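3.2 Baskets and the placing of fruit

The second part of our study deals with the baskets in which fruit is kept in the home. In the households we visited in Tirnley and Sowerby, fruit was stored in many kinds of vessels, but the open basket with a low rim was the most common. In total we collected 392 household records, and in 44 of them the basket had a permanent place on the kitchen table. The other baskets were moved during the day, for example to a shelf when the family was eating.

We were interested in three properties of the basket: the width of the opening, the slope of the sides, and the roughness of the weave. A wide opening makes it easy to put the fruit inside without looking carefully. The slope of the sides decides where the fruit goes when it is released near the rim. With steep sides it falls straight to the floor of the basket, and with flared sides it can roll down slowly toward the middle. Several participants in Sowerby told us that they prefer the flared shape for soft fruit, and they gave bruises as the main reason. The roughness of the weave was mentioned less often, mostly by people who keep berries.

The kind of fruit is also important. An apple is large and firm, and people usually lower it with the whole hand. A strawberry is small and has a pointed end, so it does not roll in a straight line and it may stop far from where it was put down. In the notes from Todthorpe, small fruit was often left on the table beside the basket and was placed inside later, together with other pieces. Estrella (personal notes, 25 Sep 2008) observed the same habit in Atircombe and called it "waiting fruit" – a term that we keep in this paper.

For the comparison of shapes we chose a rectangular basket with flared sides and a braided rim. It was set on a white table with its long side running from left to right, and the fruit was on the right. A plain table was selected so that the outline of the basket and of the fruit could be seen well. Figure 4 gives three views, two with an apple and one with a strawberry. The basket is empty in all of them.
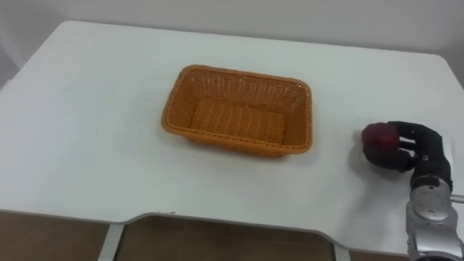
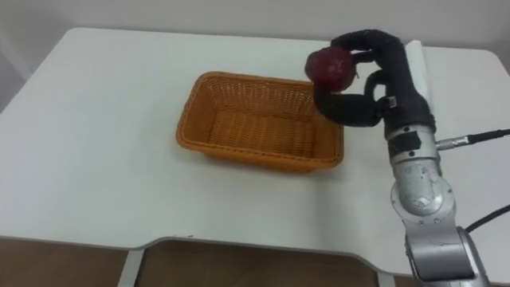
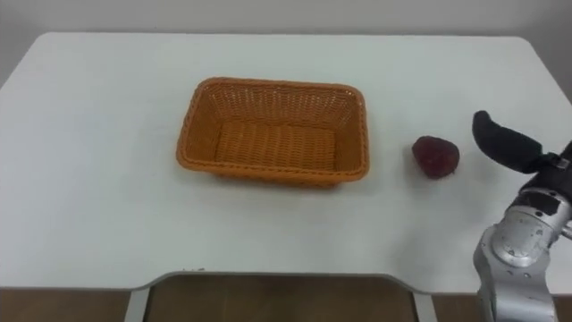 Figure 4. Orange woven basket on a white table. First and second view: dark red apple held above the table. Third view: dark red strawberry lying to the right of the basket.

3.3 Height of the rim

The height of the rim was treated separately – it depends on the table as well as on the basket. A low rim allows the fruit to be seen from a chair, and it was preferred by older participants. A high rim holds more fruit, but the pieces at the bottom are easily forgotten.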